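About Mallent

Mallent is a parts supply and training company. We sell plumbing and electrical parts to people who look after buildings, and we teach evening and daytime courses for people who are new to that kind of work. Most of our customers are maintenance crews at schools, apartment buildings, small hotels and housing co-ops. We also sell to homeowners over the counter.

How we started

Rochelle Pryor opened the first counter after 11 years as a maintenance supervisor for an apartment company. She had spent a lot of that time driving between stores, one for valves and another for switches, and then back again when the thread size was wrong. Mallent was set up so that a crew could get both kinds of part in one stop.

For the first couple of years the business was one room on Lodhi Street with a counter, a phone and shelving bought from a shoe store that was closing. We moved to the present building when the unit next door to the old one was leased to someone else and we could not expand. The Lodhi Street name stuck with some of our older customers, who still write it on their purchase orders. Those orders reach us without any trouble.

Kiri Kingi joined as a counter clerk and now runs the training side. She wrote the first course outline after noticing that the same questions came up at the counter every week: which way a check valve faces, what the letters on a switch contact mean, how to tell a worn washer from a worn seat. The first class had two students. One of them works here now.

What we carry

We stock 1371 separate items. That is a small number for a supply house, and we keep it small on purpose. Every item on our list has been ordered by at least one customer in the past year or is a repair part for something we have sold. When a part stops moving we sell off what is left and take it off the list.

The main groups are:

Shutoff, gate and ball valves
Pipe fittings, unions and couplings
Push buttons, selector switches and pilot lights
Terminal blocks, connectors and small relays
Hand tools, tape, sealants and test equipment

If you need something we don't stock, we can usually order it through Fliltasitz, our main distributor. Orders placed before noon normally come in with the next delivery. We will tell you the price before we order, and we don't charge extra for a special order unless the maker does. Large pumps, boilers and anything that runs on gas are outside what we do. For those we can give you the names of other suppliers.

Small parts come up in nearly every class and every counter order.
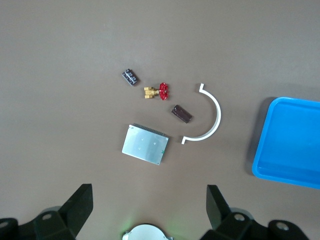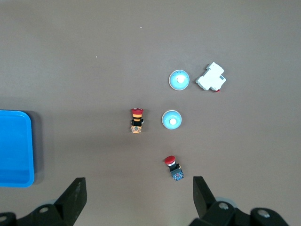
Our courses

We run two regular courses. Basic Building Repair covers shutoffs, leaks, drains, toilets and water heaters. Controls for Maintenance Staff covers switches, relays, low-voltage wiring and how to read a simple diagram. Each one meets in the evening from 6 to 8:30. A daytime version of the first course runs in June, when school crews have more time.

Classes are kept to 11 students so that each person gets a place at a bench. No experience is needed for Basic Building Repair. For the controls course you should be able to use a meter, or come to the short meter session beforehand - it is free to anyone signed up.

The courses do not lead to a license. They don't take the place of an apprenticeship, and we say so on the first evening. What you get is a certificate of attendance and a workbook, and many employers in the area accept that as part of their in-house training. To date 124 people have finished both courses.

Employers can book a private class for their own crew. We have done this at our building and at the customer's site. Private classes use the same workbook, with time left at the end for equipment the crew has trouble with.

The Vuvness program

Vuvness is our parts return program. Bring back unused parts in good shape, from us or from any other supplier, and we will sort them. Parts we sold you can be returned for credit within the usual period. Parts from elsewhere go to the training room or into the bargain bins by the front door, where everything is sold as is. We can't take used valves from drinking water lines, or anything with cracked insulation.

Working here

We are a small staff, and most of us do more than one job. Counter staff take turns in the warehouse, and everyone is asked to sit through both courses in their first year, on paid time. Openings are posted at the counter and on this site. If nothing is posted you are welcome to leave a resume with Rochelle.

Visiting us

The counter opens at 7 a.m. and closes at 4:30 p.m. On class evenings the side door is open from 5:45. Parking is behind the building - please leave the two spaces nearest the loading door clear for deliveries. Account customers can phone in an order and pick it up from the shelf inside the side entrance during counter hours.

Questions about courses go to Kiri. Questions about accounts, billing and special orders go to the counter.

14 shares | 3 comments

Sign up for our newsletter to get course dates and price changes by email. You can unsubscribe at any time.

This site uses cookies. By continuing to browse you agree to our use of cookies. Accept | Settings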